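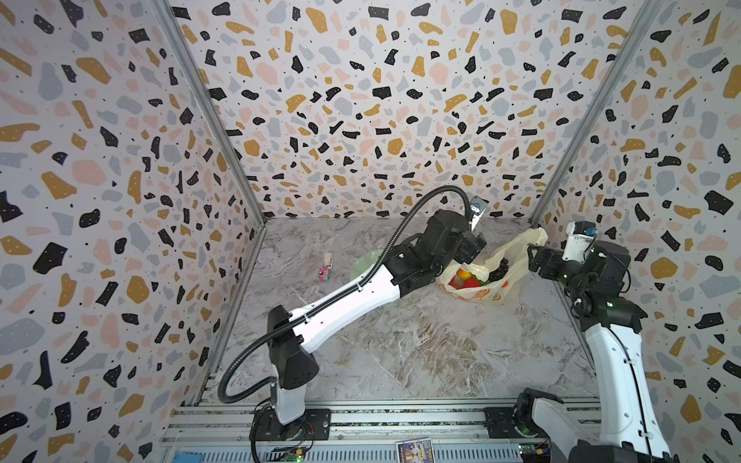 Sep 2, 2018

Quiet day, so I went through the play food and the bags. Notes below for whoever picks this up next.

Toy produce. Washed the whole lot in the sink with dish soap, rinsed, left on towels for an hour. The grapes take longest because water sits between the berries. Shake them hard, then hang them by the stem. If they go in a bag damp they stick to the side and come out in a clump with the film. The peppers are fine after a quick wipe. One yellow piece has a seam that has started to open. Glued it and put it on the shelf over the sink, please leave it there until April's glue has been checked for age. The tube was nearly solid.

Bags. We are down to the last of the Marchetti ones. I tried the two replacements Kazimiera Walczak ordered:

Suteck, pack of 100. Thin and noisy. The mouth stays shut when the bag is new and you have to rub the two sides apart. Handles stretch after a few loads. Weighed out 6 pieces of fruit and one handle was already going white at the fold.

Dastero, box of 1000. Slightly heavier film. Opens more easily and stands up a little once there is something in the bottom. Static is bad in the morning, better after lunch. No idea why, maybe the heating.

I prefer the Dastero but the box is huge and we have no place for it. It's under the bench by the door for now.

Packing. Did 14 fills by hand with each kind, same produce, same order. Heavy round things first, then peppers, grapes last. With grapes first they get squashed flat under the rest and the bag leans. With grapes last they tend to slide down one side, but the bag still sits all right on the floor. Pulling the top open wide before putting anything in saves a lot of fiddling. With a narrow opening the pepper stems catch on the edge and drag it inward.

Reusing bags: I stopped at three uses each. After that the creases decide where it folds and you are testing the creases. Wrote the number of uses on the bottom corner in marker. Don't write on the printed part, the marker wipes straight off it.

Floor. The marble pattern shows every smear of soap. Wiped twice with plain water. The Tuvata spray leaves a film and the bags drag on it, so I put that back in the cupboard.

To do:
order a smaller box of the Dastero if they sell one
new glue
ask Kazimiera if the old Marchetti bags should be kept for comparison
find a bigger drying towel
repeat the fills with the grapes in the middle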